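3.2 Teaching by remote control

We went back and forth for a while on how to collect the demonstrations. Our first plan was hand guiding, where you grab the arm and push it through the motion yourself. That works great on real hardware (and we still use it for the Nuleck tasks in Section 5), but you can't grab a simulated arm, and most of our kitchen layouts live in simulation. So for everything in the Gomis kitchen set we used teleoperation. I sat at a desk with a handheld controller, the simulated arm followed my hand, and a trigger opened and closed the gripper. The software that ties all of this together is our own, and we call it Lultuvum. It logs the joint positions, the gripper command and the camera views on every tick, and it lets you throw away a bad attempt with one button, which I pressed a lot!

Each recording session starts with a fresh countertop. Lultuvum picks the objects, drops them on the counter and waits for them to settle before it hands over control. We deliberately left in things that have no business near a stove, so that a learned policy can't just assume that whatever it sees is cookware. The arm's mount stays put behind the counter, and that makes some reaches easy and some pretty miserable, especially anything low and close to the front edge. The operator gets two kinds of view: a wide one for planning the reach, and a close one for the last bit of the approach. I found I used the wide one for nearly everything at first and then slowly switched over as I got better at reading the close one.
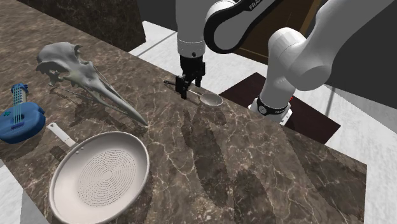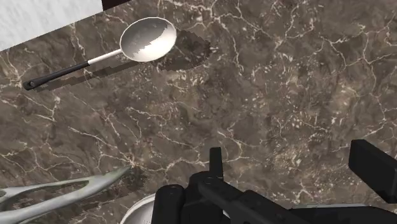
Figure 2. Simulated countertop used for teleoperated demonstrations. First picture: wide view, with the two-fingered gripper at the handle of a small ladle. Second picture: close view, with the black gripper low in the picture and a round-bowled spoon lying on the marble pattern.

Thin handles turned out to be the hard part. A ladle or a spoon lying flat gives you very little to hold on to, and from the wide view it's tough to judge how far down the fingers have gone. Shadows help more than I expected -- once the gripper's shadow slides up close to the handle, you know you're nearly there. We tried turning shadows off to speed up rendering, and I hated it so much that we turned them back on the same afternoon, blocky edges and all.

In total we recorded 1194 attempts. Of those we kept 704, and the rest were dropped either by me on the spot or later, during review. The review rule was simple: if the object slipped, or if the arm bumped something else on the way in, the attempt was out. We did keep the slow and wobbly ones as long as they ended in a clean lift. Sitthichai, the baseline we compare against in Section 4, trims pauses from its demonstrations before training. We tried that too, but the pauses just before closing the gripper seem to carry useful information (that's where I was lining up the fingers), so our main results use the full recordings.

One more detail for anybody who wants to repeat this. Of the kept attempts, 581 were used for training and the others were held out for validation. The split was made by countertop layout, so no layout shows up on both sides. An early version split by attempt instead, and the validation numbers looked wonderful -- much too wonderful, given that the policy had already seen every one of those counters. All results from that version have been thrown out, and the training settings listed in the appendix are for the layout split only.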